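Front Desk and Lounge Assistant (part-time)

Toft House, Cirnier Road

Responsible to: Teguh Wibisono, House Manager
Hours: 24 per week, worked over four days, to include Wednesday
Contract: permanent, subject to a probationary period

Toft House is a residential study centre run by the Gandham Trust. It offers short courses in bookbinding, drawing and local history to adults of all ages, and has bedrooms for 11 overnight guests. Day visitors also use the ground-floor lounge, the lockers and the reading room. Last year the house received roughly 296 course bookings, and the Trust wishes to appoint an assistant to share the running of the front desk and lounge.

The postholder will spend most of each shift at the lounge counter. Duties include welcoming guests, answering the telephone, taking payments for refreshments and keeping the locker register. Padlocks are lent to day visitors against a signature and must be checked back in before the house closes at 6 pm. A deposit is not taken, and the assistant is expected to follow up any padlock or key that has not been returned. 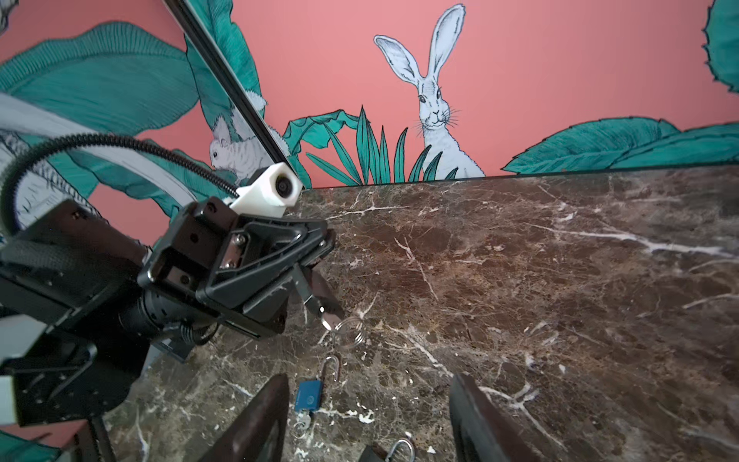 The lounge counter and hare mural, Toft House.

The counter top is marble and requires particular care. It is to be wiped with a soft cloth and the approved cleaner only; vinegar, lemon and scouring products must not be used on it, and spilt coffee or wine should be dealt with at once. The painted wall behind is dusted with a dry brush on the first working day of the month. Nothing may be pinned, taped or leant against the mural — this includes course notices, for which there is a board in the entrance hall.

Applicants should have some experience of dealing with the public and be comfortable using a simple booking system (the house uses Prakach, for which training is given). Clear handwriting is needed for the locker register. A first aid certificate would be welcome, although the Trust will meet the cost of a course for the successful candidate. The post involves standing for long periods and some lifting of chairs and boxes. Occasional evening work is required during the October open week, and time off is given in return.

Staff receive a meal on each full shift, free places on two short courses a year and an annual clothing allowance of £200.

To apply, please send a letter of no more than two pages, together with the names of two referees, to Kyu-ri Ok, Staffing Officer, at the address above. Candidates who wish to see the lounge before applying may call on any Wednesday between 2 pm and 4 pm — please give your name at the desk on arrival. Interviews will be held at the house and will include a short practical exercise at the counter. Travel costs within the county will be repaid on production of a ticket or receipt.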